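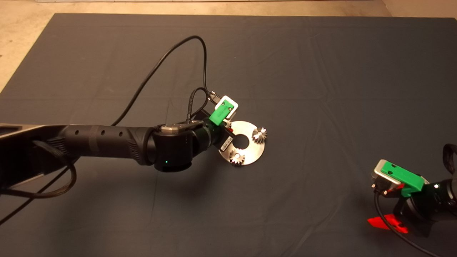

Last changed: February, 16:40

Kleinschmidt moves planetary gear kits to Tronham

Kleinschmidt has moved the assembly of its small planetary gear sets from Pindon to its site at Tronham. The first kits built there went out to customers in February. The part numbers stay the same, and orders placed under the old Pindon address will be forwarded until the end of the quarter.

The sets are built up on a flat stainless-steel ring with a round central hole. Small spur gears sit on the face of the ring and run between a sun gear in the middle and a toothed outer ring, which is supplied separately. The carrier and its gears are put together first and checked as a unit before the housing is closed.

Assembly at Tronham is done on cloth laid over the work surface. Bare concrete and steel benches marked the ring faces at Pindon, and a marked face has to be reground before the gears will run quietly. Dark cloth is preferred, as a dropped pin or washer shows up against it. The cloths are shaken out between batches and replaced when grit can be felt in the weave.

Joscha Kettler, who runs the assembly section, said the order of work has also changed. Gears are now fitted before the ring is cleaned for the last time. Under the old order the ring was cleaned first and picked up fingerprints while the gears were being placed. "We were cleaning everything twice," Kettler said. "The second clean was the only one that counted."

Each carrier is turned by hand through a full revolution and tilted under a lamp to look for burrs at the rim of the central hole. Carriers with a tight spot go back to the fitting stage. Of the 221 carriers in the opening batch, nine were returned in this way, all of them for burrs. The bore tool has been changed.

Tronham is expected to produce about 700 sets in its first full period of work. Most are for Carnari, which uses them in valve drives. Spare gears can be ordered singly or in packs of 23. Orders for spares should give the batch mark on the box, as gears from earlier batches have a slightly wider tooth and should not be mixed with the current type on the same carrier.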